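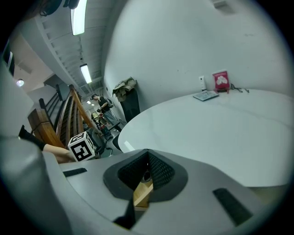

Issue 15, page 2

Vakar modelling stand, bench size
Reviewed by Tahira Dogar

I've been modelling heads in clay for long enough to have strong feelings about turntables, and most of those feelings are bad. They wobble, they stick, they creep round while you're leaning on an ear. So when Hesby started stocking the Vakar I put my name down for one straight away, and I've had it on my bench since July. I love it!

The top is a plain square board on a steel bearing, with a brake you work with the side of your hand. That brake is the best thing about it. Push it halfway and the board still turns, but slowly and with a bit of drag, so you can bring a profile round against the light and stop exactly where the jaw goes wrong. Push it all the way and it stays put, even when I'm beating on a big lump with a piece of timber.

Height is set with a pin and a row of holes. I'd have liked a screw – the gaps between the holes are a shade too wide for me, and I've ended up with an old drawing board under the feet. Taller people may never notice. Njål Midtbø, who shares the studio on Tuesday evenings, had it on the top setting for a standing figure and was perfectly happy.

The armature post comes separately, which is a bit cheeky, but it's a good one. It bolts through the middle of the board and you can slide the crosspiece up and down with one hand while the clay is on. My old Mulligan post needed both hands and usually a swear word.

Cleaning is easy if you do it the same day. Leave plaster on the brake lever overnight and you'll be picking at it with a dental tool, as I found out after casting the Kider portrait. A dab of petroleum jelly beforehand sorts it.

It's heavy, mind. I wouldn't want to carry it up to a life class every week, and the rubber feet leave marks on a pale floor. For a stand that lives in one place, though, I can't think of one I've enjoyed more. The second head I made on it is the first in years where I got the back of the skull right, because I kept turning it round to look.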